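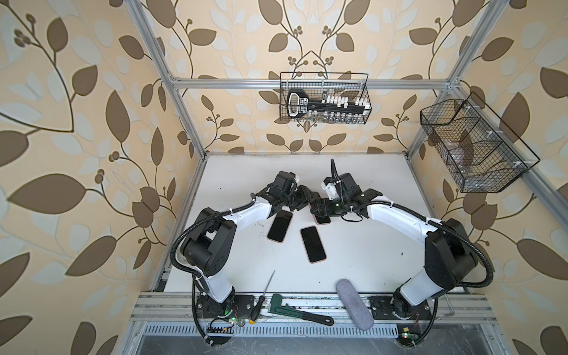 Bimanual Manipulation - Handout 5: Flat objects and the shared workspace
Reading time: 5 minutes

Module lead: Philomena Phelan. Lab supervision: Brendan Costello.

5.1 Scope

Handout 4 dealt with a single arm and a single object of known height. The present exercise uses both arms and several thin, smooth objects lying flat. Phones are used for the graded task. They are thin and reflective, and a two-finger gripper closing from directly above has very little to hold on to.

The cell is the one used for the whole term: two arms bolted to the grooved rail along the near edge of the table, facing the back wall. The patterned wall lining stays up for all runs. Groups who tuned their segmentation against a plain background in the simulator should expect to tune it again.

5.2 Frames

Each arm reports its pose in its own base frame. The table frame has its origin midway between the bases, x to the right along the rail, y towards the back wall, z up. All poses in the submitted log must be in the table frame. The most frequent error last year was a sign error in x for one arm, and it doesn't show until both grippers are sent to the middle of the table.

Check the transform before the first paired motion. Command each arm separately to the same table point at a safe height, retract one before sending the other, and compare the two tool positions. A difference above 5 mm means the calibration in Handout 2 must be repeated.

5.3 Workspace overlap

The reachable areas overlap in a band over the centre of the table. Inside the band only one gripper may descend at a time. This is enforced in software by a lock held by the planner:

- request the lock before crossing into the band
- hold it through descent, grasp and lift
- release it once the tool is outside the band, at or above the travel height

A group that releases the lock on gripper closure will pass most trials and fail the one that matters. The lock covers the tool only. Elbow clearance is handled by the joint limits in the Clutix configuration file, which is read-only.

The corrugated cables need room as well. Wrist rotations should be planned to unwind between grasps. If a cable pulls taut at any point, stop the run and reduce the wrist range.

5.4 Grasping thin objects

Three approaches are allowed.

(a) Edge grasp. Fingers straddle the short side of the phone, tips just clear of the table. Simple, but sensitive to height error.

(b) Push and pinch. One gripper holds the far edge still while the other closes on the near edge. Both tools are in the band, so this needs the paired lock mode described in Ó Gríofa's notes, section 3.

(c) Slide to edge. Not permitted on the near side, where the rail is in the way.

Where phones lie close together or at different angles, order matters. Take the one with the most free edge first and re-detect after every lift. Do not reuse poses from the first detection.

Glass facing up gives poor depth readings. Fit the outline in the colour image and take the height from the table plane plus the known thickness.

5.5 Procedure

1. Power up, confirm the status LED on each controller board, home both arms.
2. Run the frame check from 5.2.
3. Run single-arm picks, left then right, at reduced speed.
4. Run the full task. 13 trials are required, logged without gaps. Failed trials count and stay in the log.
5. Park both arms before anyone reaches into the cell. Hand tools are cleared from the rail before motion is enabled.

Each lab slot is 55 minutes. Set-up is included.

5.6 Submission

Upload the log and a two-page report to Studora by Wednesday. The log must not exceed 3,000 lines; drop the joint-state messages if it does. The report should state which approach was used, the failure for each unsuccessful trial, and one change that would be made to the planner. Code is submitted separately through the Sastness repository.

Handout 6 covers handover between arms.

This site uses cookies to remember your module selection. Accept all | Manage settings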